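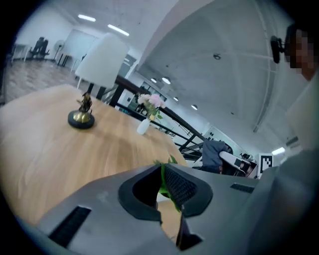
Skestotach leaf and cloth task: the jaw width fault

Print | E-mail
Shares: 9 | Comments: 6

The Skestotach set has 3216 recordings made with hand-held grippers at the Skinberg site. In March, a replay on the Irkwood arm closed too far on a potted plant and bent the mounting plate of one finger. The arm stopped on its force limit. There were no injuries. The pictures on this page are from the leaf and cloth task, where the fault was later found to be most common.

The recorded jaw width was wrong. One gripper had a worn set screw on the width sensor shaft, and the shaft could slip when the trigger was squeezed hard. After a slip, the log read 9 mm narrower than the true opening until the gripper was restarted. The position track was good throughout, so the standard check, which looks only at position, passed every file.

Thin items hid the error. A cloth compresses to almost nothing, and a low width reading on a cloth grasp looks normal. On a stem or a pot rim the same reading sends the arm well past contact.

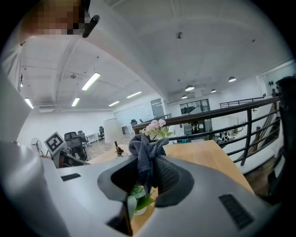 Cloth grasp at the wooden table, seen from the gripper camera.

The fault was traced by comparing the logged width with the finger positions in the gripper video. A script flagged any recording where the two differed by more than 6 mm for longer than a second. It flagged 33 recordings, all from the same gripper. They have been pulled from the set and will not be repaired, as the moment of the slip cannot be fixed closely enough from the log.

Two-handed work made the search slower. Each operator carries a gripper in each hand, and the logs had been filed by left and right with no serial number. 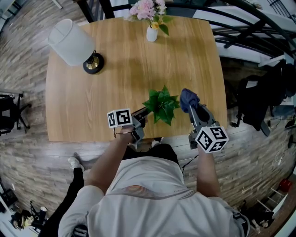
Serial numbers now go in the header of every file. The left and right labels are still there, but they are no longer used to identify hardware.

Other changes at Skinberg:

Set screws are fitted with thread lock and marked with a paint line across the joint. A broken line takes the gripper out of use.

Before each session the jaws are closed on the Sowerby gauge block, opened fully, and closed on it again. The two readings must agree.

The Irkwood arm replays new recordings at low speed with the force limit halved. The bent plate has been replaced and the old one kept for measurement.

Print | E-mail | Back to gallery list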